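Kitchen chores station, inspection checklist
Ketholm test room, February 10, 2019

Status key: OK / WATCH / FIX

1. Emergency stop. OK
Pressed twice from each side of the bench. Power drops every time.

2. Finger pads. WATCH
Some raggedness where the padding meets the body of the left jaw. Still fine for dishes, but put a new set on the Takora order.

3. Mounting screws. OK
Retorqued in January, no movement since.

4. Grip force limit. OK
Set to 5 and locked. Please don't raise it for sponges, they don't need it!

5. Picking up the scrubbing pad. WATCH
My favorite item on the sheet. Out of 700 tries logged so far, 113 were misses, and most of those came before we started closing at the waist of the pad. A soft, floppy thing flat on a table is a hard pick, so I'm really pleased with this. Check that both jaws clear the gray binding before closing, and that no fingertip drags on the wood.
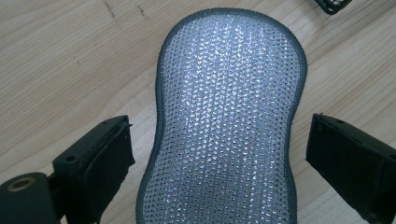 6. Scrubbing a pan. FIX
Not there yet. It can hold the pad and make circles, but it presses too hard at the rim and skips the corners. Keep hands out of the sink area during runs.

7. Work surface. OK
Short dark scratches in the wood, shallow. Wipe down before each run.

8. Cable slack. OK

9. Run log. FIX
The Warnness logger stopped at 400 entries again. Clear it first.

Can it do the dishes? No. Can it fetch the scrubber? Most days, yes, and I love watching it.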